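Single-serve is back on the agenda

Kemard has written to cafés in the Urkow district again, this time offering its portion-pack range at a "zero waste" price. The pitch is that a customer who gets one small packet uses one small packet, while a customer with a jar helps themselves to three spoonfuls and leaves half in the saucer. I'd like to see who measured that.

The letter says switching saves the average café 161 dollars a month. It doesn't say what an average café is, how many it looked at, or whether the saving counts the extra bin collection. Florencio Sotomayor at Villanueva did the sums on his own place and got about 30 dollars, before rubbish. 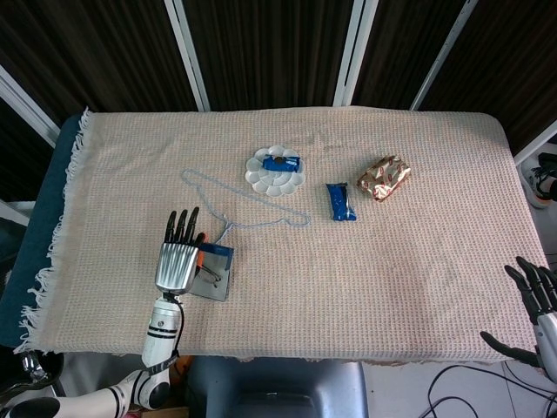 Packets on the table, one on a scalloped plate and one on the cloth.

There's also the wrapper. Kemard calls it "recyclable where facilities exist", a phrase that has been doing a lot of work for a lot of companies. Our council's kerbside list doesn't take soft plastics, and the drop-off at Wunside closed in December. I rang Kemard to ask which facilities they had in mind and was told someone would get back to me. I've called 4 times now.

Some places do need sealed portions, and anyone serving customers with allergies will have good reason to keep them. But that's a different argument from the one in the letter. The minimum order is 400 packets, so if you're tempted, ask for a sample box first and weigh your bin before and after. Send me your figures, good or bad, and I'll print them next issue.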